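Keeping the fingers true: a talk with the technician at Mornenside

Published Feb 12, 2019

The hand-held grippers of Mornenside do not look like something that needs a full-time technician. They are light, they have few moving parts, and a person carries them from room to room. But the woman who looks after them in the Lismont workshop has a bench full of them, and when I visited she asked me to wait until she had finished with a pivot.

She came to this job from bicycle repair. "It is the same problem," she told me. "You have a linkage, you have play in the linkage, and somebody tells you that it is nothing." She asked me not to use her name, as the others at the workshop do the same work and she does not want to stand in front of them.

I wanted to know first what wears out. She answered before I had finished the question: the pads. The fingers are stiff plates and she has changed very few of them. The blue pads take all the contact, and cloth is harder on them than people expect. Lint gets into the surface and stays there. With hard objects a dirty pad may still hold well enough. With a soft garment it begins to slide, and the person holding the tool squeezes more to correct it, so the linkage also suffers.

Her routine for the pads is plain. She brushes them dry, wipes them with a damp cloth, and lets them stand for 40 minutes before anybody uses the tool again. She does not use solvent. "I tried it in my first April here," she said. "The pads became shiny, and then I had to order new ones from Ehlers and wait."

The work with clothes and bedding is what she calls the honest test. On the bench she can close the jaw on a gauge and everything looks correct. On a mattress the surface gives way, the cloth folds where it wants, and one finger may meet the load well before the other.

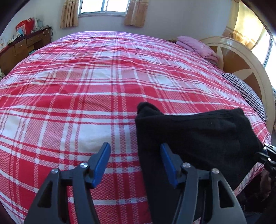 A reader from Civatel, writing after our earlier article on workshop tools, had asked whether it would not be simpler to replace the whole finger each time and forget about the pads. I passed the question on. She shook her head. A new finger means a new alignment, she said, and alignment is where the hours go. A pad is glued in its seat and the geometry stays as it was.

Alignment was the part she explained with the most patience. The two fingers must meet at the same height and close parallel. She slides a strip of paper between the pads and pulls at the top, in the middle and at the bottom. If the paper comes out easily in one place, she loosens the pivots, sets the fingers against a square block and tightens again, a little on each side in turn. She marks every screw with a dot of paint afterwards. When the dot is broken, the screw has moved, and this she can see without any tool.

"People tighten too much," she said. "They feel some play and they go for the key. Then the jaw does not open by itself and they say the spring is weak." She has changed 7 springs since she started. In her opinion only two of them were really tired.

I asked what she wants from the people who carry the tools. She wants them to look at the jaw between one task and the next, open it completely, and let it close slowly. If it stops or jumps, they should put the tool aside and write it in the book. The book is an ordinary school notebook which hangs from a nail, and she reads it every morning with her coffee. The best entries are short. One of them said only "clicks when open" and saved her half a day.
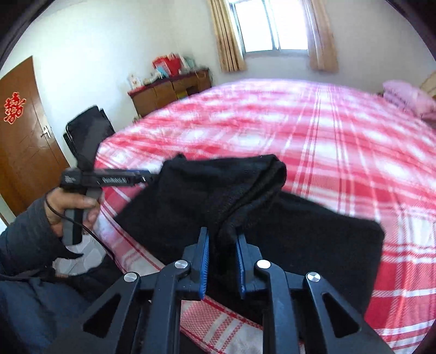
Cables are her other subject, and here she became less patient. Where a cable leaves a handle it bends with every turn of the wrist, and the break comes inside, where the eye cannot find it. She leaves a loose loop at the handle and never pulls a tie tight. Before a tool goes out she moves the cable in all directions with the power on and watches for a drop in the signal. A cable that fails this once goes in the bin, even when it works again a minute later.

She keeps some 80 spare pads in a drawer, sorted by delivery, because two deliveries from the same supplier were not equally thick. She measures one from each bag and writes the number on the outside. The drawer below is for screws, and she would prefer that I did not describe its condition.

At the end I asked how long a tool can stay in use. The oldest on her bench has been through 11 sets of pads and has its original fingers. She closed it on a strip of paper and gave me the other end to pull.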